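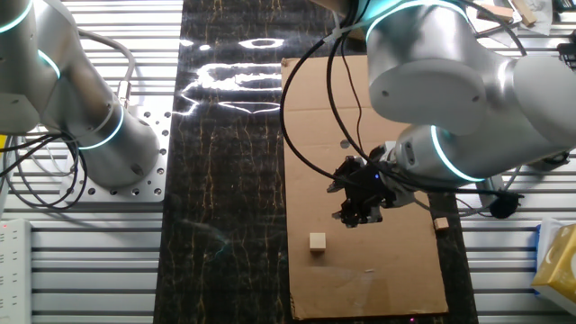
Olldale Concertina Library
Interim Report to the Imrie Fund
Reference Charts and Parts Re-engraving
24 February 2018

Status

The project is in its second reporting period. Source selection is closed. Re-engraving of the ensemble parts is a little past the halfway mark, the fingering charts are in second proof, and the print order has not yet been placed. Spending is within the approved budget except for proof printing, which is covered under Costs below. We are asking for one change to the delivery schedule and no additional money.

Source material

The Mollelard deposit was sorted in November. It contains 424 separate parts, most of them handwritten copies made for band use on treble, tenor, baritone and bass concertina. Many are duplicates. After comparison, 135 parts were accepted for re-engraving. The remainder have been listed, boxed and kept as reference for doubtful readings.

Acceptance required a complete set for a given piece, or a set with no more than one part missing where the missing part could be rebuilt from the conductor's copy. Pieces with an unclear copyright position were left out. They can be reconsidered later, but no work on them is charged to this grant.

Baritone parts gave more trouble than expected. Some copyists wrote them at sounding pitch and others an octave up, with no indication on the page, and in two pieces both practices appear in the same set. All baritone parts are now being engraved an octave above sounding pitch, with a printed note under the title. Players reading from a treble fingering chart can then use the part with no change of fingering.

Re-engraving

All parts are set in Vellum, version numbers locked for the life of the project. The house style was fixed after the first test set:

Staff size is the same for all parts. Page turns fall on rests of at least two bars. If that cannot be done in three pages, the part is laid out as a fold-out.
Bellows marks are kept only where the source has them. Editorial additions are in brackets.
Rehearsal letters follow the conductor's copy. Where the copy has none, letters are added at double bars.
Accidentals are repeated after a tie across a system break.

The bellows mark has been the slowest item. The stock symbol in Vellum collides with slurs at small sizes, so a narrower symbol was drawn and substituted. Parts set before the change have been reopened and corrected. Line breaks moved in a few of these and were checked again.

Each part is read against its source by someone who did not enter it, then played through. The play-through finds different errors, chiefly missing ties and wrong octave in leger line passages. It has been kept for every part, including the simple ones.

Fingering charts

There will be 19 charts in the finished set. They cover English system treble, tenor-treble and baritone, Anglo in C/G and G/D, and the common Duet layouts. The English charts show each scale on a button diagram for left and right hands, with the sharps and flats in the outer rows shaded. The Anglo charts show press and draw on separate diagrams. An earlier draft put both on one diagram with split circles. Test readers misread the direction often enough that the draft was dropped.

Duplicate notes on the Anglo are marked with a small open ring. The charts do not recommend one button over the other. A short paragraph on the reverse explains the usual reasons for choosing each, with two worked passages.

The Duet charts are the least settled part of the set. Button counts vary between instruments, and a diagram drawn for the largest layout is confusing to a player with a small one. The current plan is to draw the full layout and outline the smaller range inside it with a heavy rule. The second proof will show if that rule survives printing in one color.

Distribution

The print run is set at 600 copies of each chart, two-sided, on uncoated card, punched for a ring binder. Laminated stock was priced and rejected for glare under stage lighting and for the cost of punching. Parts will not be printed in bulk. They will be supplied as files for printing by borrowers, with one bound reference set held at Olldale.

Costs

Engraving labor is slightly under forecast. Proof printing is over forecast as a result of the extra round on the Anglo charts. The overspend can be met from the engraving line. We request approval for that transfer. The print line is untouched.

Schedule change

The approved schedule delivers charts and parts together. We propose to deliver the English and Anglo charts first, followed by the parts, with the Duet charts last. The end date of the grant does not move.

Next period

Finish entry of the remaining tenor and bass parts.
Close second proof on the English and Anglo charts and place the print order for both.
Send the Duet proofs to outside readers with large and small instruments.
Complete the index of titles, keys and instrumentation for the full Mollelard deposit.

A proof copy of the C/G chart and one complete set of parts are sent with this report. Please mark any corrections on the proof itself and return it to the library.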